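How to prepare a robot cell for work on open computer boards

Posted Oct 15, 2022 by Efraín Cusi

In our workshop at Deluren we service used servers, and a part of this service is done by a robot arm with a gripper. When I started, the rules for this work were only in the heads of two colleagues. With Gladys Marulanda I have written them down, and this page is the short version. It is for people who already know how to move their arm safely and now want to let it come near to electronics.

Before you start

Disconnect the power cord and wait 2 minutes. Then press the power button one time, so the remaining charge can leave the supply. Connect the chassis to the ground point of the table. The gripper must also have a path to ground, and you must measure it with a meter. Do not trust the paint or the screws of the arm for this.

Fix the chassis so it cannot slide. We use two side clamps and a rubber mat of the static-safe type. If the chassis can move when you push it with one hand, do the clamping again.

Setting the limits

Teach the position of the socket new for every chassis, also when the model is the same. Small differences in the clamping are enough to bend a pin. Make a safe height above the tallest part of the board and let all sideways travel happen at this height. Wires and cables that pass near the path must be tied back before the first move.

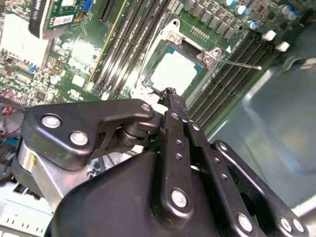
For the last part of the approach we reduce the speed to 2 percent of the normal value. The force limit in our cell is 14 newtons for touching and 21 for moving a lever. These are our numbers, for our fingers. Please find your own with a scrap board, and write them on the sheet of the cell.

One person watches the fingers and keeps a hand at the stop button. This person does not type, does not hold the tablet and does not answer the phone.

When contact happens too early

Stop the arm and do not drive it backward automatically. Look first if a finger is hooked under a lever or a cable. If it is free, go up by hand control in small steps. After this the position must be taught again from the beginning.

What to write down

For each job we note the chassis number, the force limits, the name of the watcher and every stop with its reason. Gladys checks the sheets each Friday. The fingertips are changed after 27 jobs, or earlier if the surface looks worn.

The checklist for printing will be added in November.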